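Right, good to go? Lovely. I'm Marisa Donati, I look after the shoe cell at Lirnarcombe, and I've been asked to talk about upkeep (my favourite subject, so do wave if I run over!).

Start with the finger pads. We wipe them down every 666 picks and swap the pair at 2,000, even if they look perfectly fine to you. Our last set came off at 1,782 with the ribbing worn, and I was a bit cross with myself over that one.
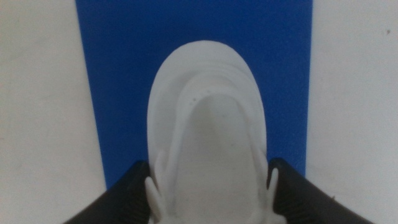 Then the mat, which the De Luca people told us to tape at all four corners, and I do wish we'd listened sooner. Check it's lying flat before you re-zero the wrist camera. Pause for questions, then hand round the worn pads.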